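My August kitchen reset started Monday with the wrap drawer, and wow, it was a mess! I pulled out every box and roll (one was stuck way in the back), wiped the crumbs, and gave the long boxes the front spot so I can grab them while I cook. Yetunde Okeke swears by keeping hers in the fridge door, but mine's full of mustard. I gave myself 40 minutes and went a little over.

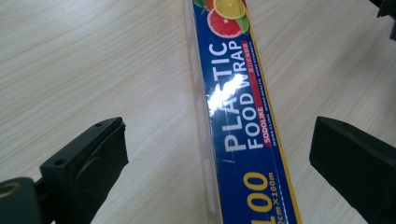 How do you get plastic wrap to cling to a bowl? Wipe the rim dry first, then pull the wrap snug.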